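Minutes - flat refit, Drarnesis building, second floor
2022-02-23, 10 till 11.15

**1. Last minutes**

Agreed, with one correction. The quote from Rilton for the floor was 3,387 and did not include skirting. The earlier minutes said it did.

**2. Floor**

Denix asked us to sign the floor off in full. The meeting was not persuaded. Their report calls the planks "a natural blend", and the mix of grey, taupe and pale beige does match the sample board. Whether the shades were meant to fall as they have is another matter. Two members thought it looked shuffled, one thought it looked fine, and one had only seen it by lamplight.

Denix also says the laminate will take "any normal use". We asked what normal use means and were told it was in the leaflet. The leaflet says the same thing.

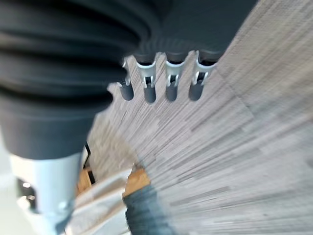

*Item 2: grey wood-grain laminate, long narrow planks.*

Sign-off put back to March. 400 of the final payment to be held until we have the wear rating in writing.

**3. Skirting and door strips**

Rilton wants 595 for skirting throughout. Lại offered 200 for the door strips alone and thinks the old skirting can stay - the meeting would like to see one wall done before believing it. No order placed.

**4. Furniture**

Felt pads to go on all chair legs before anything is moved back. The claim that pads are unnecessary on this floor was noted and not accepted.

**5. Next meeting**

March, date to be circulated. Bring the sample board.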